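Carreteras y caminos
Hilo

1/ Bueno, me habéis preguntado varios por lo del puente de Lindbridge y prefiero contarlo todo seguido, que en las respuestas sueltas me lío yo y os lío a vosotros. Poneos cómodos porque va para largo (ya me conocéis).

2/ Anoche fue la reunión informativa en el salón parroquial. Empezaba a las siete y media, y a las siete ya costaba encontrar silla. Me alegró muchísimo ver tanta gente joven, y también a los de Horville, que se hicieron los 42 kilómetros para venir a escuchar.

3/ Lo primero, para quien acabe de llegar: el puente no se cierra del todo. Se trabaja por mitades, un carril cada vez, con semáforo provisional. El cierre completo será solo de noche y durante 3 noches, cuando toque colocar las vigas nuevas.

4/ La ingeniera que lo explicó, Éabha Ó Néill, tuvo una paciencia de santa. Le preguntaron lo mismo de cuatro maneras distintas y las cuatro contestó con la misma calma. Desde aquí le mando un abrazo, aunque no creo que me lea.

5/ El límite de peso sigue igual hasta que acabe la obra. O sea que los camiones de la cantera tendrán que continuar dando la vuelta por la carretera vieja de Ó Flaithearta, con lo estrecha que es... A los que vivís por allí os queda una temporada de paciencia, lo siento de verdad.

6/ Sobre eso intervino Clodagh McGrath, que tiene la casa justo en la curva, y pidió un espejo y pintar de nuevo la línea del borde. Le dijeron que la línea sí, seguro, antes de que empiecen los desvíos. El espejo "se estudiará". Ya veremos, pero quedó apuntado en el acta y eso me parece importante.

7/ El autobús escolar: mantiene el recorrido por el puente y sale diez minutos antes por las mañanas. Avisad a los abuelos que llevan a los críos a la parada, por favor, que no todos andan por aquí y luego vienen las carreras.
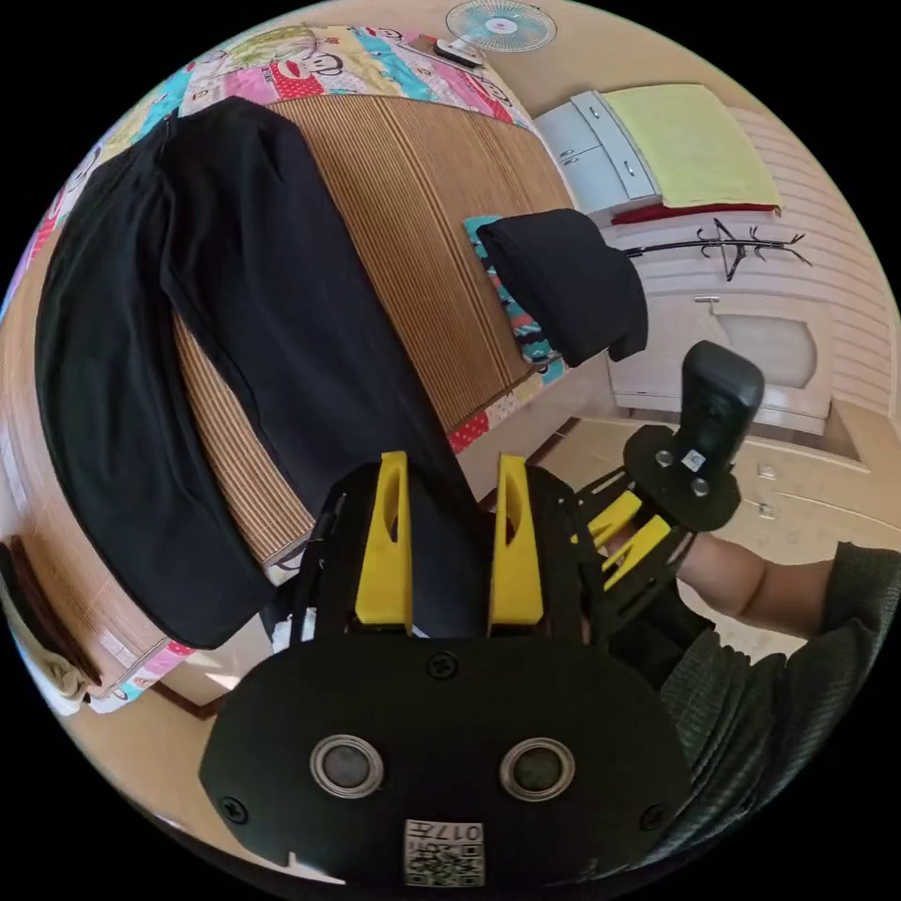
Obras y tráfico

8/ Sigo, que me había quedado en el autobús. La contrata es Zamico, los mismos que asfaltaron la travesía hace unos años. De aquello guardo buen recuerdo, la verdad, salvo por las arquetas que quedaron hundidas y que todavía hoy me hacen saltar el café cada mañana.

9/ Empiezan en agosto. Hubo un poco de runrún con la fecha, por las fiestas, y lo entiendo, pero es cuando el río baja con menos agua y cuando no hay colegio las primeras semanas. Para la noche grande se comprometieron a dejar el semáforo en ámbar y a no meter maquinaria.

10/ Se habló también de la acera. ¡Por fin! En el proyecto va una a cada lado, con barandilla, y ya no habrá que cruzar pegado al pretil rezando para que no venga nadie. Llevo pidiendo esto desde que mi hija iba en carrito, y ahora conduce ella.

11/ Los que tenéis tienda en la calle Baja: hay un impreso para pedir señalización de "comercios abiertos" durante la obra. Son dos hojas y no cuesta nada. Róisín Mac Suibhne tiene copias en la papelería y dice que os ayuda a rellenarlo si os atascáis en la segunda.

12/ Presentaron 261 alegaciones entre vecinos y empresas, y han contestado a todas por escrito. Si mandasteis la vuestra y no os ha llegado carta, reclamadla en la oficina de obras, ventanilla de la izquierda, de nueve a una.

13/ Lo que no me convenció: el aparcamiento. Se pierden las plazas de debajo del puente mientras dure la obra y como alternativa ofrecen la explanada del mercado, que los días de mercado, pues claro, está ocupada por el mercado. Úna Nic Aodha lo dijo con mucha gracia y hubo aplausos, pero respuesta, poca.

14/ Yo voy a escribir pidiendo que abran el solar de la antigua estación. Si alguien quiere firmar conmigo, que me mande un mensaje y le paso el texto. Lo tengo a medias, se aceptan correcciones.

15/ Y me voy a cenar, que se me ha hecho tardísimo. Mañana os subo el plano de los desvíos en cuanto consiga escanearlo derecho. Gracias por leer hasta aquí, ¡sois un sol!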